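SPEAKER NOTES — "The Lane Is a Rumor"
Emília Baláž, Stosik planning team
Thursday, after the coffee break. Talk slower than last time.

OPENING (title slide stays up)

Thank whoever introduces me. Don't correct the pronunciation unless it's spectacular.

Say up front: I work on the planner. The planner is the part of the driving stack that gets blamed for everything, usually by the perception people, who sit between me and the kitchen. Most of this talk is me getting even.

Quick poll: who here has shipped code that reads a lane boundary and believes it? Wait for hands. Keep mine up.

SLIDE 2 — What we inherited

Makitz was our first planner. It took two lane lines from perception, found the middle and drove down it. Lovely on the highway. On a mountain road it had the confidence of a man reading someone else's map.

The interface was one struct: left line, right line, done. No field for "I'm not sure." If perception saw half a line, it fit a curve through the half and made up the rest. We called this smoothing.

Pause here. Somebody from perception will be in the room.

SLIDE 3 — The replay set

2,948 clips from hill roads, all replayed offline through Makitz. In 366 of them the planned path wandered over the center line or what was left of it. I went through every one. My team thinks this was dedication. I was avoiding a budget meeting.

The failures were boring, and I want to spend a minute on that. Hardly any strange objects. Mostly old paint, patched asphalt and a bend. The fit would grab the edge of a patch, decide it was paint and bring us the happy news with a covariance you could hang a coat on.

(If asked: yes, the covariance was hardcoded. Yes, I found out from the git log. Yes, it was my commit.)

SLIDE 4 — Min

Min is the replacement interface. Perception now sends up to 4 hypotheses for the drivable corridor, each with a weight, and each one says what it's leaning on: paint, curb, wall, vegetation edge, map. The planner scores a path against all of them and pays a price for trusting a thin one. 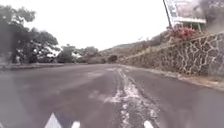 So the useful question for the planner is which evidence will still be there in two seconds. Paint fades out early. A curb usually holds on longer. A wall on the inside of a curve is good evidence for where you can't drive, and it also hides whatever is coming the other way, so Min carries a visibility limit along with the corridor. Speed gets capped by how far the corridor can be seen, full stop. Product hated this until they rode along.

Don't tell the ride-along story. Okay, tell it, but short.

SLIDE 5 — Zetlow, or how we debug it

Zetlow is our replay viewer. Show the hypothesis overlay, then scrub back and forth over the moment the weights flip. Have the recording ready in case the laptop does its thing.

Point out the flicker — two hypotheses trading first place every cycle, steering twitching along with them. We added hysteresis. Then we added 1,000 lines of tests for the hysteresis, and those found a bug in the tests.

SLIDE 6 — Still broken

Weights aren't calibrated across evidence types. Map evidence is bossy. Construction zones, don't ask. (They will ask. Answer: we slow down and hand over.)

QUESTIONS

Repeat each one into the mic. If it begins "more of a comment," drink water until it stops.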